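Looking after a costume between conventions

Three of us are halfway through our outfits for the Takham fan weekend, and I've picked up so many little tricks from our rewatch group that I had to get them down in one place!

Weather the cloak last. Brush on cold black tea in thin layers, leave it 24 hours, then look at it in daylight before you add any more (it always dries lighter). A cheese grater along the hem gives you gorgeous raggedy edges, but go gently near the seams.

For fake leather armour, rub a bit of brown shoe polish into the creases with an old sock and buff it straight off again. Lovely! If the straps squeak, a dab of talc on the underside sorts them out.

Glue on the kitchen worktop comes up with a warm cloth and a plastic scraper. Keep the kettle well away from foam pieces, I lost a shoulder plate that way in July.

Wigs like to be combed from the ends up, 2 inches at a time, with a wide comb.

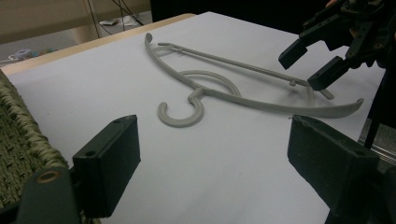

A grey plastic hanger, fine for tunics and light shirts.

Heavy coats want something broader, with a rolled towel over each shoulder. Cover the lot with an old duvet cover and pop a lavender bag in the pocket.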